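Wivlow Clear Mini Sprayer, pack of 6

Sold by: Evangelista Home Goods
Range: Wivlow travel and bathroom
Price: see basket
Reviewed for this page by Pacita Sison

The maker calls this a "precision misting system." We'd call it a little bottle with a pump on top, and we have priced it that way. If you want a small see-through sprayer for mouthwash, glass cleaner or plain water, it does the job. If you were hoping for a fog as fine as the picture on the box, lower your expectations a bit.

What you get

Six clear bottles with short necks, six white pump heads with dip tubes already fitted, and a sheet of blank labels. The labels don't stick well. Use tape and a marker.

How it fills

The neck is narrow and the pack doesn't include a funnel, which seems mean at this price. Pouring from a big bottle takes a steady hand. Fill it partway, drop the tube in, press the head down and then tighten it. Expect to push the pump 9 or 10 times before anything comes out on the first fill. The leaflet says three. We never managed three.

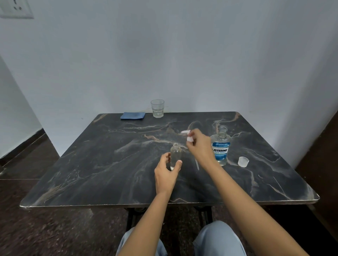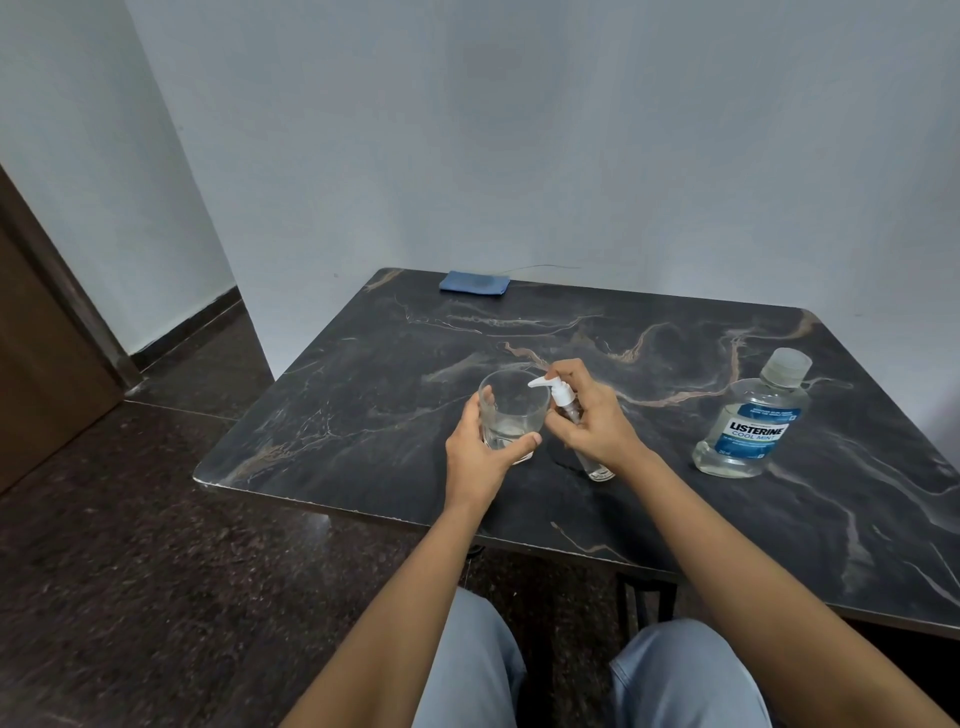

Clear bottle, white pump head, with Listerine Cool Mint alongside. The tumbler in the second picture is not part of the pack.

About that mouthwash

The box suggests spraying mouthwash straight into the mouth "for all-day freshness." We are not repeating that as advice. A spritz is a lot less than a capful, and the directions on a mouthwash bottle are written for rinsing. Follow those. Carry a small amount in the sprayer if you like the taste, but don't count it as a rinse.

Does it leak?

Edgardo Manalastas in our returns department carried one in a coat pocket for around 10 days in December. He reported a damp ring under the head on two of them. Tightening it again helped. We would still put it in a zip bag before it goes anywhere near a suitcase, whatever "travel secure" is supposed to mean.

Care

Rinse with warm water between fills and pump clean water through the tube. Do not put the heads in the dishwasher. Don't switch one bottle from cleaner to anything you would put in your mouth; start with a fresh one and label it.

Who should skip it

Anyone who needs a measured dose, and anyone with sore hands, as the pump is stiff for its size. The Lalby trigger bottle is bigger and uglier but easier to squeeze.

Spare heads are sold separately. Unused packs can be returned with the seal unbroken.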